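Home | Projects | Reports | Contact

Ukard disassembly project: progress report to Nikell
9 November 2021
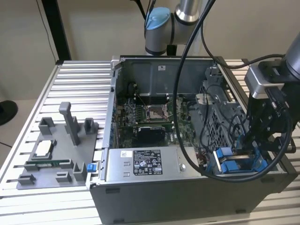 You will recall that in March we promised a policy that could take a desktop computer apart and put it back together. We are now fairly good at the first half.

The method is unchanged on paper. We record a person driving the arms, train on the recordings, and let the policy loose on the same job. We have 3259 recordings, of which 3080 survived checking. Most of the rest were lost to a clock fault between the two arms, which taught the policy to let go slightly before it had hold of anything. It learned this very well.

The main result is from splitting the task. One long policy (Lobo) did poorly on drive carriers and memory. Short policies, one per part, with a small model choosing among them (Skesel), did better on both. Over 468 trials Skesel needed a human hand in 27, mainly at the drive bay. Lobo's figure is in the appendix, where it can rest.

Processor seating is still open. We have budgeted for bent pins and would like to budget for more.

Next quarter: reassembly, a second model of case, and a cable routine that doesn't involve hoping.

Shares 3 | Comments 0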